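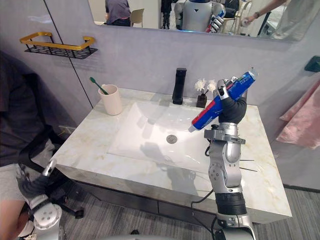

Kalliopi says the sourdough starter log is useless if I keep skipping the morning reading, and okay, fair, I missed it twice. So!

July, 7:40 am. Fed Urio (the rye one) and Clavora (the white one, sulky as ever). Both jars back on the shelf over the fridge. Clavora had hardly moved overnight, so I gave her warmer water and a spoonful of rye to cheer her up.

Flour bin was 2000 g when I filled it, 558 g left now, which is a shocking rate for two jars and a few loaves. Need to order more before the next bake.

Tried the float test at noon: Urio floated, Clavora sank like a stone. Leaving her 4 more hours before I mix anything. Kalliopi, if you get in first, please don't stir her, just write down the height on the tape.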